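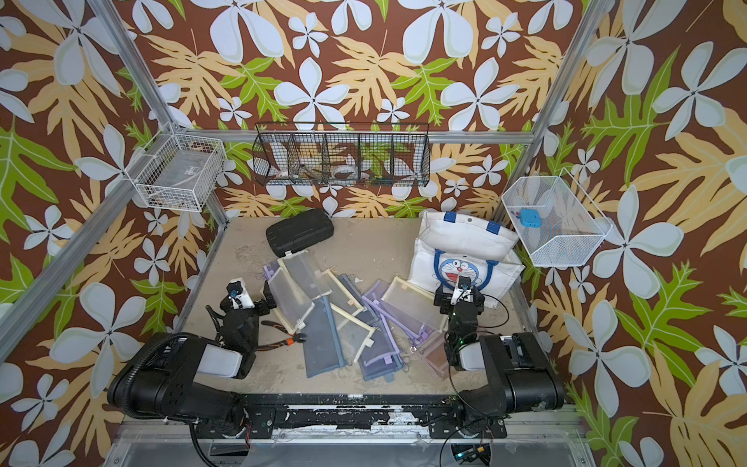
How long does it take to paper a bedroom? "For a regular room with one window and one door, a day to strip and prep, and a day to hang," the paperhanger says. "If the walls are bad, add to that. The walls are usually bad."

She has been hanging wallpaper in and around Retby for 32 years, the last stretch of it on her own. She asked that her name be left out, partly because she has more work than she can take and partly because some of what she has to say is about customers. We spoke in her garage, where she keeps her pasting table set up between a chest freezer and a rack of leftover rolls.

She got into the trade through house painting. The painter she worked for hated papering and gave her every job that came in. "I was slow and I ruined a lot of paper," she says. "He took it out of my pay, which I don't think he was allowed to do. But I learned to measure."

Measuring is still where most people who try it themselves go wrong, she says. They work out the square footage of the wall and buy enough paper to cover it, and forget about the repeat.

"If the pattern repeats every couple of feet, you can be throwing away a big piece off every strip just to get it to line up. People see the pile on the floor and think I'm wasteful. I tell them to go look at the label. The repeat is printed right on it."

She also wants all the rolls to come from one batch. A customer on Flesalitz Road once ran short and ordered 2 more rolls of the same paper months after the first. The new ones were a shade yellower. "You couldn't see it on the table. You could see it on the wall at four in the afternoon. We ended up using it inside the closet and behind the bed."

For paste she uses Amum, a clay-free one that she buys by the pail from Shehata Paint & Supply. She has tried others and doesn't have strong feelings about them. She does have strong feelings about primer.

"Prime the wall. I don't care what the paper says on the package. New drywall especially. If somebody papers straight onto bare drywall, the next person can't get it off without taking the face of the board with it. I've been the next person a lot of times."

Stripping is the part of the job she likes least. Her method is warm water in a pump sprayer, a wide knife, and waiting. She scores vinyl paper lightly but leaves plain paper alone. In older houses in Retby she has found as many as 4 layers on a wall, sometimes with paint in between. She saves a scrap of each one if it comes off clean, and writes the street and the year on the back. They're in a cookie tin on top of the freezer. She got it down to look for a green stripe she remembered and couldn't find it.

Most of her work now is bathrooms, dining rooms and single walls behind beds. The single walls started to come in a while ago and she thought they would pass. "They didn't. I don't mind. It's a half day and there's no door to go around."

Large prints have come back too, mostly leaves and flowers. She likes hanging them but says the first strip matters more than people expect. She hangs a plumb line and starts from whatever spot you see when you walk into the room, usually the middle of the main wall or the chimney. The place where the last strip meets the first will almost never match, so she tries to put it over a door or in the corner behind it.

"Corners aren't straight. Ceilings aren't level. You have to decide who you're going to believe, and I believe the plumb line."

She charges by the roll for ordinary paper and by the day for anything delicate. The most expensive paper she has handled was a hand-printed one that cost the customer $160 a roll. She practiced her cuts on lining paper the night before. It went up fine, and the customer's cat had started on a corner of it by the time she went back in April to do the hallway.

What would she tell someone who wants to try it at home?

"Do a small room, but don't do the bathroom. Everybody picks the bathroom and it's the worst one. You've got the toilet, the sink, the mirror, no place to put the ladder. Do a bedroom. Pick something with a small pattern. Change your blade all the time, way more than you think. A dull blade tears wet paper and then you're mad at the paper."

She also suggests turning off the power before cutting around outlets, and keeping a bucket of clean water and a sponge close by, to wipe the paste off the trim while it's still wet.

Her own house is painted, apart from the upstairs landing, which has a small blue check she put up when she moved in. One seam near the light switch has lifted. She has the paste to fix it and says she'll get to it when the weather cools off.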